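Subject: Re: [workcell-list] Trial of automated bin handling at Minville
From: Chantelle Visser
Date: 2019-06-17
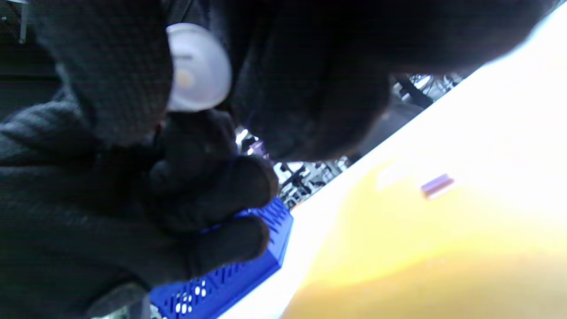 Dear colleagues,

Thank you to Réjean Carrier for the question, which I quote below so that those who joined the list recently can follow the exchange.

> Réjean Carrier wrote:
> Our plant is reviewing whether bin handling and bench clearing could
> be given to a machine within the next budget year. The supplier
> material we received from Vestden is confident on both points. Before
> we commit to a site visit, I would like to know whether any member
> has run such a system on an ordinary shift, with mixed parts and the
> regular staff present. I would also like to know what share of the
> work still had to be done by hand.
>
> R. Carrier, MacPherson

The Minville site completed a trial of this kind in October. The task was limited on purpose. The system was to take hold of a plastic bin by its rim, move it to the bench, and set aside any small item left on the surface. We recorded 300 attempts. Of these, 171 were completed without help from an operator. In 81 cases the operator had to correct the grip, and the remaining attempts were stopped.

The rim grip was the main source of difficulty. A person wearing knit gloves curls the fingers over the edge and adjusts as the load shifts. The system chose a grip point and kept to it. Bins with perforated walls gave more trouble than bins with solid ones, and our engineers believe that the openings were at times read as the edge of the bin.

Lighting was the second matter. Glare on a pale or glossy bench top hid small parts, and the system passed over them. Noémie Kowalchuk had the lamps moved before the last 100 attempts, and fewer parts were missed. We changed the bin type in the same week and therefore cannot say how much of the gain came from the lamps.

On the question of staffing, no position was released during the trial. One operator remained at the cell at all times.

Our view at present is that bin transfer may be suitable for a fixed station with one bin type. Bench clearing should stay with staff for now. Lurdes Nogueira holds the trial log and can send it to members on request, with the exception of the Prater parts drawings.

Regards,
Chantelle Visser
Process Methods, Minville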